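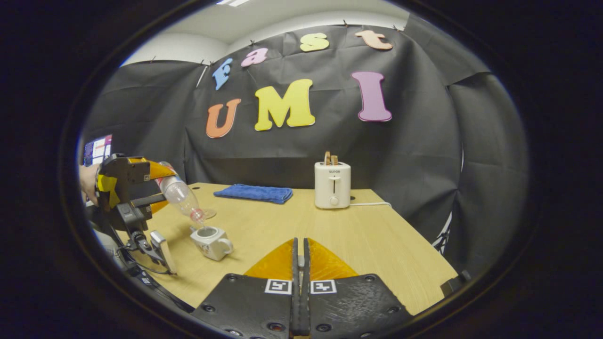 The Himomby is a pair of hand-held grippers I build at home, one for each hand, and I sell them as a kit or put together. You squeeze, the fingers close, a camera on each gripper records what the gripper is doing, and afterwards you have a demonstration you can feed to whatever arm you're training. I started making them because I wanted my own pair and couldn't stop fiddling with the fingers. The fingers are still the part I care about most! They're soft and bright orange, they stick forward in a narrow V, and they'll hold something as slippery as a clear plastic bottle tipped steeply over a little white teapot, a job I'd put off for ages with my older hard fingers. Pouring is what I use to judge every new set now. If I can tilt a bottle without my wrist getting grumpy, the set goes in the box.

What you get

Each kit has 2 grippers, a left and a right. They're mechanically the same apart from the grip, which is mirrored so your thumb lands where it should. The finger plates are matte black plastic dotted with small screw holes, and I left far more holes than you need. I use the extras for clipping on bits of foam, a second marker, a ruler once. Each plate carries a square black-and-white marker just below the fingertip, and that's how the software works out how far open the jaws are. There's no sensor in the hinge, so there's nothing in there to wear out or calibrate with a screwdriver at 11 at night.

In the box you'll also find a spare set of fingertips, a sheet of spare markers, the screws (with a few more than you need, they roll), two cables and a printed build sheet. The camera isn't included in the basic kit. Lots of people have one already, and I'd sooner not mark up somebody else's hardware. The mount takes a small action camera with a wide lens, and I can print it for a few other shapes if you send me measurements.

The fingertips

I cast these myself in my kitchen, in small batches, from a soft rubber I call the Dobos mix. It took me a silly number of tries. The first lot were lovely to touch and tore at the root as soon as I picked up anything heavy. The next lot were tough as a boot and wouldn't wrap around a mug handle. The current ones bend in the middle and stay firm at the base, and I'm happy with them. They do pick up dust. Wash them with dish soap and let them dry before you put them back on — water trapped under the base makes them creep forward.

My test for fingertips is squeezes. Every batch gets one pair clamped in a motor rig and squeezed 600 times on a wooden block, and if I find a split, the whole batch goes in the bin. You'll still wear them out eventually. Replacement pairs are in the spares list and swapping them is two screws a side.

Weight and handling

One gripper with a camera on it weighs 23 ounces on my kitchen scale. That's fine for a morning of short tasks and a bit much for a long afternoon, so take breaks and put them down between takes. I tried a lighter body and it flexed, which made the markers wander in the video, so the heavier one stayed. The cable comes out low on the body and hangs in a loop. Leave some slack in it. If it's pulled tight you'll feel it tug every time you turn your wrist, and then you'll see that tug in your data and wonder what on earth you were doing.

If you have small hands, ask me for the short trigger. It costs the same. I really should list it as a separate option and I keep not doing it.

Putting it together

Set aside an evening. You need a small hex driver, a pair of pliers and decent light. The order on the build sheet matters for the first four steps and then you can do what you like.

Press the bearings into the body before you do anything else. Slide the rails in and check they move freely with just your finger. Fit the plates, leaving the screws a quarter turn loose, close the jaws, then tighten. Stick the markers on last, after wiping the plates with alcohol, and keep your thumbs off the printed side.

If the jaws close crooked, loosen the plates and do that third bit again. It's nearly always that. If they feel gritty, there's a stray curl of plastic in the rail, and a dry toothbrush gets it out.

Setting up a table

I get a lot of questions on this, so I may as well put it on the page. A plain light tabletop is easiest to work with because the markers and the orange both stand out against it. Use everyday things you can put back in the same spot: towels, cups, a toaster, whatever you'd like the arm to learn on. Start with things that can't spill or break. Keep lamps off to the side so they don't bounce off the marker sheets. And do a short test recording first and look at it on a real screen before you commit to a whole session! I've lost entire evenings to a smudge on the lens.

Two-handed jobs take practice. My first tries at folding a towel looked like a crab in a hurry. Slow down more than feels natural, park the hand that isn't doing anything somewhere it can still be seen, and finish every take with both grippers open and empty so your clips all end the same way.

Software

The recordings go into Ronemdale, my little desktop program, which reads the markers, lines up the left and right videos and writes out a folder per take. It comes with the kit. It runs on Linux and Windows, and the Mac version works but is slow to start. You clap the two grippers' fingers together once at the beginning of a take and it uses that to line things up, so please don't skip the clap. If you'd like to use your own tools, the output is plain video and a text file with one row per video frame, nothing clever.

It won't train anything for you. I get asked. What you do with the folders after that is up to you and your graphics card.

Matching jaws for an arm

There's a motorized version of the same jaws, the Jerkodetti, which bolts onto the wrist of a small arm and takes the same plates and the same orange fingertips. If the arm's fingers look and bend like the ones you recorded with, you've saved yourself a good deal of trouble. It ships as a separate kit, and I'll need to know your arm's bolt pattern before I drill the adapter. Send a drawing or a photo with a ruler next to it.

Ordering and shipping

I make everything to order. Kits take 2 weeks to go out, assembled pairs a bit longer. The next fingertip batch gets poured in October, so if you only want spares, get in before then and I'll pour enough. Plastic parts come in black. I can do gray if you ask nicely, but the markers read better with dark around them.

If something arrives broken, send me a picture and I'll print you another one. If you break it yourself, send me the picture anyway — I'll charge you for postage and probably change the design.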